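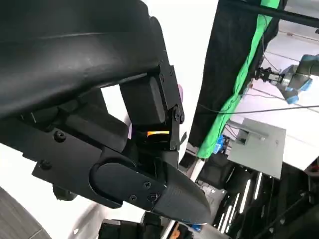

Wrist camera view, gripper close up. Cover plate and finger in the foreground, second arm top right.

urkley-slip-faults

README, last touched June. Valentyna Holovko (recording, logs), Theerawat Klinhom (hardware, the fix).

READ FIRST
Part of this set was recorded with a faulty finger. Don't train on the whole lot without filtering. The bad episodes are kept on purpose, see Labels.

What's in it
165 episodes from the two-arm cell at Urkley. Pick, hold, hand over to the other arm, put down. Wrist video, joint positions, gripper opening, commanded opening, motor current. 62 episodes are marked as faulty. The rest are clean as far as we know.

What went wrong
Finger working loose at its base. Screws under the finger backed out a bit at a time over a long run, so the tip could rock when it closed on something. The controller still saw the right opening and reported a good grip. Object then slid out, mostly during the handover when the other arm pulled on it.

We blamed the grip pads first. Swapped them, no change. Then blamed the Zukix driver for dropping commands and lost most of an afternoon on that. Driver was fine – sorry Zukix. Theerawat found it by wiggling the finger by hand with the power off. Should have been step one.

Worst one: the tip rocked far enough to catch on the bench during a put down. Arm stopped on a force limit, as it should. Then somebody cleared the fault from the desk without going to look and it drove into the bench again. No one hurt, one scratched bench, one bent finger. Episode is in the set as covitz_bench_hit. Please watch it before you use the cell.

Labels
fault = 0: nothing seen
fault = 1: slip, object kept
fault = 2: slip, object dropped
fault = 3: contact with bench or other arm
Only 3 episodes carry label 3. Labels were done by eye from the video, by Valentyna, in one go. Slips under label 1 are easy to miss, expect some wrong ones. If you find any tell us the episode name and we will fix the file.

Known problems with the data
- Motor current missing in 4 episodes, logger had stopped. Column is there but empty.
- Clocks on the two arms drift apart. Line them up on the handover, not on the time stamp.
- You can't reliably see the play in the finger from the wrist view. Use current against opening, it shows up much earlier.
- Folder names starting quaye_ are from the older gripper settings. Closing force is lower, dont mix them in with the others.

What we changed
Thread lock on the finger screws, and a paint mark across each head so you can see if it has turned. Check before every session, power off, hand on the finger. Any play at all – stop and call Theerawat. Faults can now only be cleared from the button at the cell. The desk reset has been taken out of the software and should stay out.

Still to do
Slip check on the current signal. There's a rough script in tools/ which works on the clean episodes and gives far too many alarms on the quaye_ ones. Thresholds are guessed. Also a proper spare finger, the bent one was straigthened and is in the drawer, do NOT fit it.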